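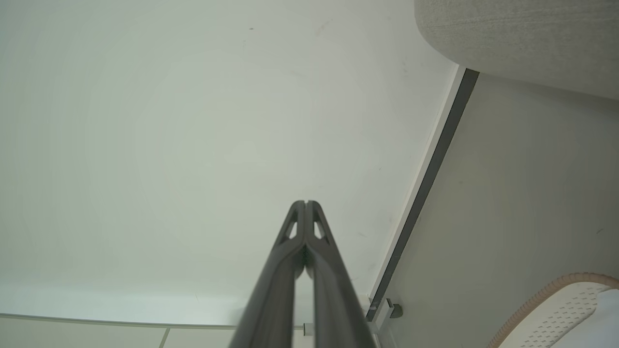
Two gray fingers, nearly closed, and the ceiling.

I moved my grip work to the end of the session in August. Plate pinches come first, 2 sets per hand, each held for 60 seconds. Dead hangs follow on the thick bar. Chalk on the hangs only. Elmarie Nkuna suggested dropping the wrist roller for a month, and my elbows have been quieter. The Trenby gripper stays in the bag until the pinch hold reaches 60 seconds on both hands. Left is still behind. Next change is a wider block.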